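Sorting a mixed bin of small items

Kendlow storeroom notes, updated 6 April 2018

A deep grey bin is fine for holding odds and ends, but it fills up with things that have no home. Set aside 30 minutes and do one bin at a time.

You will need a clear bench, a damp cloth, a few small tubs, some labels and a pen.

1. Put the bin on the bench with the lid off. Leave room on one side for the tubs.

2. Take out the soft things first — pouches, cloth bags, anything with a cord. Cords catch on whatever is beside them, so lift the pouch and its cord together. Pulling on the cord alone tends to drag the next item up with it.

3. Open each pouch and check the pockets. Put any small parts in a tub and label it before you go on.

4. Wind the cord loosely around the pouch and tuck the end under. Don't knot it.

5. Lift out the hard plastic pieces. Wipe along any ridges and slots, where dust collects, and dry them before they go back.

6. Wipe the floor of the bin, corners included.

7. Put things back in a single layer. Long pieces go lengthwise against a wall and flat pouches go in the middle. If you have to stack, the bin is too full — start a second one.

8. Write the shelf number on the label. Ours run up to 209, and the Ellwood shelves start again at 33.

Bins going to Hitham need a contents list taped inside the lid. Check them again in January and take out anything that hasn't been used.

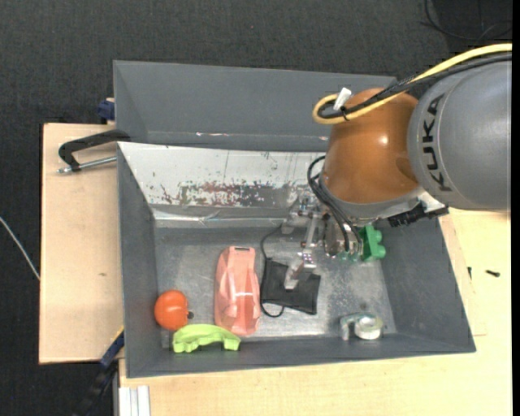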